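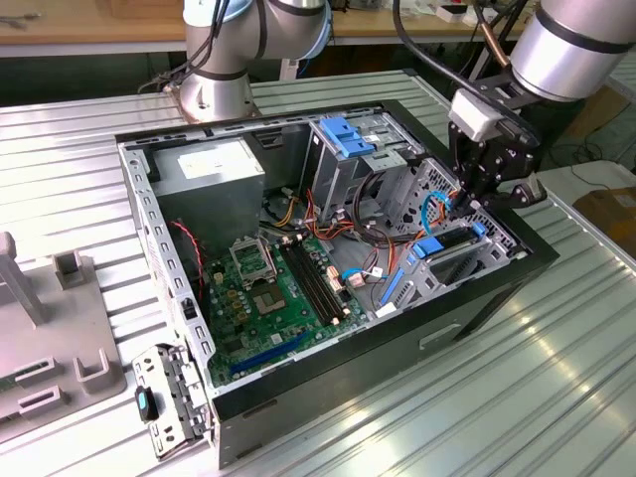 Do I have to take the motherboard out of the case to put in a processor, cooler and memory?

Leave the board where it is if the cooler fastens from the top. You only need to pull it out when the cooler wants a bracket on the back of the board and the case doesn't give you a way to reach behind there.

Grornance Neighbors Help > Computers & Phones > Fixing Old Desktops

January 8, 2020, posted by Renata Maldonado

Hi all, long one, sorry! My brother-in-law gave me an old Rornotus tower over the holidays. He'd already taken the processor, the big cooler and all the memory out of it to use in something else, so what I got is a case with a power supply and a board and not a whole lot else. He says it worked fine before. I've found a matching processor and cooler, plus four 2 GB sticks of memory, and I have a 500 GB hard drive left over from my old one. The whole lot was $20 from a lady over in Drummond (I know!!).

I've swapped a hard drive before but I've never touched a processor, and the videos all seem to start with a bare board lying on a table. Mine is screwed down inside the case with every wire in the world plugged into it. I really don't want to unplug all that and then not know where it goes. Can I just do everything with the board in there? And what order do I go in? I was going to start with the drive, seeing as I know how to do that, but my son thinks the drive should go last.

I have one decent Phillips screwdriver, a tube of thermal paste that's never been opened, and most of a Saturday's worth of patience, which I will spread over a few evenings.

2 answers

papercliprick

You're fine, I've done plenty with the board in the case. Lay the tower down on its side so the board is flat, processor in, cooler on, memory in, drive, done. Don't use too much paste. Your son is right about the drive but it doesn't matter that much, put it in whenever.

Check the cooler before you start though. If it's push pins you're good. If it has a plate that goes behind the board you're taking the board out, sorry.

oldbeigeboxes

Oh I love a $20 computer! I've got three going in the spare room right now, my wife has opinions. Let me add a few things to what Rick said, mostly stuff I learned by doing it wrong.

Before anything else, write down the model number printed on the board and look up which processors it takes. "Same socket" isn't quite enough. Plenty of boards will hold a chip they can't run, and you'll sit there pressing the power button and blaming the memory. Look up the memory too while you're at it, some of the older boards top out lower than you'd think.

Unplug it from the wall, push the power button once with the cord out, and touch bare metal on the case before you handle the parts. Kitchen table beats carpet. If there's dust, blow it out now, but keep the can well away from an open socket.

Processor: if your socket is the kind with the little springy contacts in it, don't touch those, don't let a sleeve or a screw near them. Lift the lever, swing the metal frame up, hold the chip by its edges and match the notches. Lower it straight down and let go. No pushing, no sliding. Then frame down, lever down. The lever takes more force than feels right the first time, and it may creak. That's normal, as long as the chip was sitting flat before you closed it.

Paste: a blob the size of a small pea in the middle, then the cooler. If it's push pins, do them in opposite corners and push until each one clicks, then tug on the cooler to see if it moves. I once had one pin not clicked in and the machine shut itself off every couple of minutes for a whole December weekend before I found it. Plug the fan in, too! I've forgotten that more than once.

For memory, try ONE stick first. Both latches open, line up the notch, press on the ends until the latches snap up. If it starts with one, shut down, pull the plug and add the rest.

And I'm with your son on the drive. Those cables always end up hanging right where your hands need to be. Take a couple of phone photos before you move any wire, it saves so much squinting later. Good luck, come back and tell us!

Comment from Renata Maldonado: Thank you both! Push pins, so the board is staying put. Also I owe my son an apology and probably a pizza. Going to look up that model number tonight.

Related threads
Old Rornotus tower beeps three times and stops
Where does the front panel plug go?
Can I reuse thermal paste if the cooler came off?
Grolten monitor says "no signal" after new memory
Anybody in Drummond taking old power supplies?
Room 106 repair night, what should I bring?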